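Is the final season of Suvstead worth finishing, or should I stop at three?

Posted in TV & Streaming > Mystery and Horror
March 7 doesn't matter much to anyone but my renewal does, so quick replies appreciated

Pouran Shokri

My streaming subscription renews next week and the only thing I'm still watching on it is Suvstead. I've finished season three and I'm trying to work out whether season four is worth another month's money. Please no spoilers past the flood episode.

Some background so you know where I'm coming from. I liked the first season a lot. A small town, a drowned church, a sister who may or may not have come back, and a story that seemed to know where it was heading. Season two was slower but had the dinner party. Then season three brought in the lighthouse people, dropped the sister for most of its run and finished with a cliffhanger that I'm fairly sure was written to get the show renewed.

Everyone online says the ending "ties it all together". I've heard that before. People said it about Ornby, and the last hour of Ornby was a man reading letters aloud in a kitchen while the colour slowly drained out of the picture. I'm told that was symbolic. I'd watched three seasons to find out who locked the cellar and I still couldn't tell you.

So what I want to know is this. Does season four of Suvstead answer the questions from season one, or does it swap them for new ones and hope we've forgotten? And is there any truth to the theory that it's a stealth remake of the old Truletti film? The plots sound suspiciously close, but I've only read a summary.

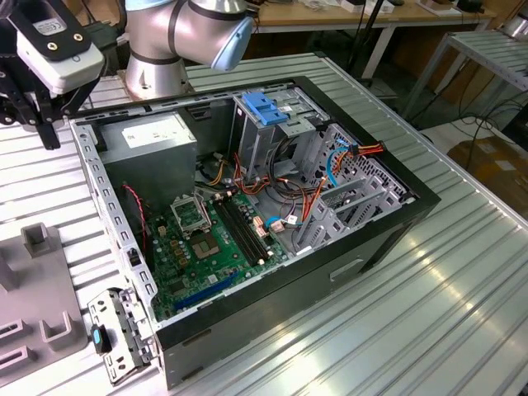

I should add that I don't need everything explained. I'm happy with an open ending if it feels like somebody chose it. What I can't stand is the kind where the writers clearly had three ideas, couldn't pick one and filmed fog instead. My partner thinks I'm being harsh and has already watched the first two episodes of season four without me, and all I can get out of him is "it's fine". He says that about airline food.

Azadeh Naseri

I've seen all of it, and I went in about as doubtful as you are. No spoilers, promise.

It answers more than I expected and less than the fans claim. The sister gets a proper answer, in plain words, in a scene where people talk to each other like adults. The church gets half an answer. The lighthouse people get nothing at all, and I suspect the writers were as tired of them as I was. If season one is what you cared about, you'll come out ahead. If you were hoping season three would turn out to matter, it doesn't.

The middle is padded. There's an episode set entirely on a ferry that could have been one phone call, and the finale runs 106 minutes, with a good 20 of those spent on people staring at water. I did my ironing through part of it and had no trouble following.

On the Truletti theory, I've seen the film and I don't buy it. Both have a missing sister and a flooded town. So do plenty of stories. The film tells you what happened in the first 30 minutes and spends the rest of its time on whether anybody will admit it, and Suvstead isn't interested in that at all. I think somebody noticed the water, made a video with arrows on it, and the rest of us have been hearing about it ever since. There is one shot on a staircase that looks copied, I'll give them that.

As for Ornby, I'm with you on the letters. I did rewatch it to see if I'd missed the clever bit. I hadn't. The cellar is never mentioned again after the second season.

My advice is to pay for the one month, skip the ferry, and cancel before it renews again. If your partner says "it's fine" after the fifth episode, he's being generous. After the seventh I'd believe him.

Wan

never watched ornby but suvstead s4 is the best one, dont listen to people who want everything spelled out. the ferry episode is the whole POINT of the season!! watch it twice. also it IS the film, look at the staircase

Pouran Shokri

Thanks both. Azadeh, that's what I was after, and half an answer on the church is more than I'd budgeted for. Wan, I'll watch the ferry once and see how I go, though "watch it twice" is what people told me about Ornby.

I've renewed for the month. If I get to the end and it's fog, I'll be back here in May to complain.

Related threads
Ornby ending explained (locked)
Shows that should have stopped after one season
Is the Truletti film streaming anywhere with subtitles?
Slow horror that pays off - recommendations
How do I hide spoilers in a reply?

Contact us | Community rules | Privacy | Back to top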